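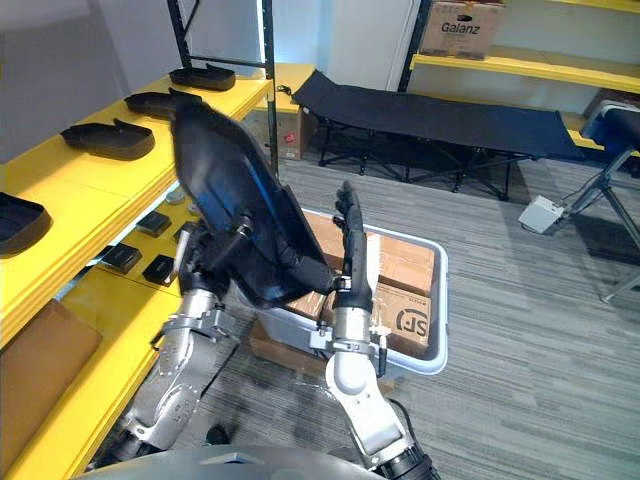

Two robot arms holding a curved black object above a gray bin.

About Etach

Etach is an independent publication covering science fiction and fantasy on television. We publish episode recaps, season reviews, interviews with writers and crew, and longer essays on the history of the genre. The site is owned by Taltonero Media and is edited separately from the company's other titles.

Our founding editor, Beverley Ellwood, began Etach as an email newsletter sent to 111 subscribers every Sunday. The archive now holds 2,778 articles, all of them free to read without an account.

What We Cover

Our main subject is scripted series, both new and old. Films are covered when they belong to a television franchise. We do not report on the private lives of performers, and we do not publish leaked scripts or set photographs.

Recaps are written for readers who have seen the episode. Each one carries a spoiler notice at the top, and headlines are kept free of plot details for 2 days after the first broadcast or release. Reviews written from advance screeners discuss only what the studio has already made public — a rule that applies to our podcast, The Lockyer Hour, as well.
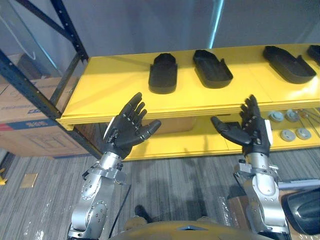
Robot hands, palms up, in front of yellow shelving.

Editorial Standards

Studios and streaming services have no approval over our coverage. Where a writer has accepted travel or lodging for a press event, the article says so in its first paragraph. Corrections are dated and placed at the foot of the page. Bethel Wolde, our managing editor, reviews every request for a correction and replies in writing.

The Hirnanley Collection

Etach also maintains the Hirnanley Collection, a reference library of 900 printed episode guides, fan magazines and convention programs. Researchers may consult it by appointment. Items do not leave the reading room, but copies of single pages can be requested by mail.

Writing for Etach

We accept pitches from new and established writers. Please send a short summary and two samples of published or unpublished work. Contributors are paid on acceptance and keep the right to reprint their work after 2 months.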